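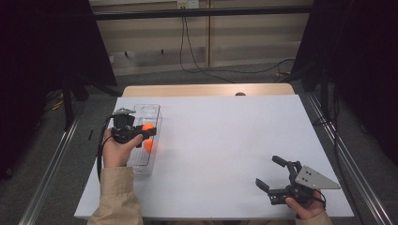 Two orange balls and a clear tray.

Posted 5/29/20

I promised a write-up of the Omaren open day back in January, and I have now run out of other things to put off, so I'm getting on with it.

For anyone who hasn't had the pleasure, Omaren rebuilds transmissions for small cars that most shops would rather not see again. If you drive a Drevis coupe with the manual box, you already know the name, because the guy at the dealer wrote it on the back of a card and slid it across the counter like he was passing you a ransom note. They're out past Ellwood, on the road that the signs call an expressway and everyone else calls a parking lot.

I left home at 7 to beat the traffic and met the traffic. The Drevis ran fine the whole way, including second gear, which it normally refuses on cold mornings. I had driven 49 miles to show people a noise and the car had decided to be a gentleman in front of company.

Hayley Tunstall met us at the side door with visitor stickers that fell off within the hour. She runs the rebuild floor and has the calm of a person who has been asked many times if it could just be the fluid. (In my case she listened for a while, then asked if I'd tried changing the fluid.) There were eight of us in the group. I knew Neville Tindall from the forum, where he types in capitals. In person he speaks very softly and you have to lean in.

The tour starts at teardown. A box comes in, gets drained and goes on a stand, and the person at the stand takes it to pieces faster than I can open a jar. Every part goes in a tub with a job number. I asked what happens if two tubs get mixed up and got a look I last saw in middle school.

Next is the washing room, loud and very warm, where the whole group suddenly had a lot of technical questions. It was 20-something degrees in the parking lot and we'd have asked about the plumbing if it bought us more time. Then inspection, where they lay out the gears and synchro rings and decide what gets to live. Hayley passed around a second-gear synchro from a car like mine. The teeth were supposed to come to a point. These looked more like a row of old molars.

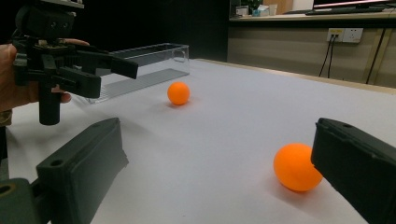 She said most of the worn ones come from people who rest a hand on the shifter while they drive. Eight people put their hands in their pockets. Neville asked, very softly, whether resting it "only on the freeway" counted. It counts.

The part I'd really come for was the bench where they spin the finished box up and listen to it. They run it through the gears under load, with a printout that goes in the customer's file, but the tech also leans in with his head tilted, same as my dad with a lawnmower. I found that more comforting than the printout. The one on the bench that day was for a Fodness wagon, the old boxy kind, and it went through all its gears with hardly a whisper. I was jealous of a wagon.

Lunch was sandwiches in the front office. They were fine. The coffee had been rebuilt a few times as well.

Afterward Hayley came out to the lot and drove my car around the block with me in the passenger seat. Second gear went in like butter, twice. On the third try it crunched so hard that a man walking his dog turned around, and I have never been so happy to hear my own car break. Her verdict was that it'll last a good while if I let it warm up and quit rushing the one-two shift, and that I should start saving anyway. She gave me a price. I won't put it here because prices change and because my wife reads this.

If they run another one, go. Wear closed shoes, they do check, and don't park by the loading door, whatever the arrow says. Bring a jacket for the lot and plan on carrying it once you're inside. Neville says he's going again and would like to carpool from the Ellwood side. Message him there, and don't be put off by the capitals.

I changed the fluid the next weekend. It helped a little, and I haven't told her.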